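How do I stop Geten from reformatting my whole file on save?

Charito Sison
Hi all, I've been using Geten as my everyday text editor since May and I really do love it, but one thing is driving me up the wall. I keep the scripts for a recipe site in it (a mix of Python and some old template files that a friend wrote years ago), and every time I press save the editor tidies the entire file. I change one line and my version history says I changed 288 of them! My friend then has to read through all that to find what I did, and she has been very patient, but still.

I tried unticking "Format on save" in the main settings and it seemed to work for a bit, then it came back when I reopened the folder. I have the Brurcombe add-on installed for the templates, in case that matters. Is there a way to have it format only the lines I've touched, or just leave the old files alone? Thanks so much in advance, and sorry if this has been asked before - I did search, but most of what I found was for the old version.

Skumdale
Had the same thing, uninstalled Brurcombe, problem gone. Never looked into why.

Quispe
Hello Charito, and welcome! I think I can save you from uninstalling anything. Geten keeps two sets of settings, one for you and one for the folder you have open, and the folder one always wins. When you untick the box in the main window you're changing your own set, so as soon as the folder is loaded again its settings take over. I went round in circles with this myself for most of an evening.

Open the folder, go to Settings, and click the tab at the top that says Folder. Look for "Format on save" there. You should see a little menu with Off, Changed lines and Whole file. Pick Changed lines and you'll get just what you asked for, as long as the folder is under version control, and it sounds like yours is.

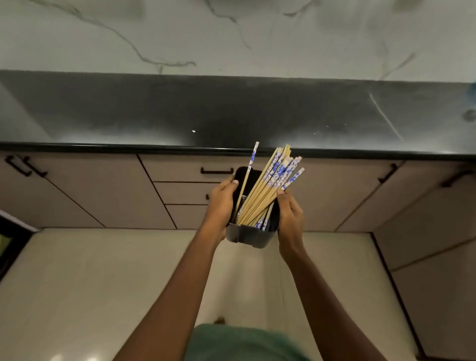 Then have a look at the Brurcombe page in the same tab, where there's a separate box called "Tidy templates". It ignores the setting I mentioned, so turn that off too if you'd like the old files left in peace. While you're there, check that the indent width is 4, or whatever your friend uses, so the lines you do touch match the ones around them.

One more small thing - if you have already saved a file and it got reformatted, undo still works until you close the tab. I had 54 files to put back once and ended up restoring them all from history, and that was fine too, only slower. Let us know how you get on!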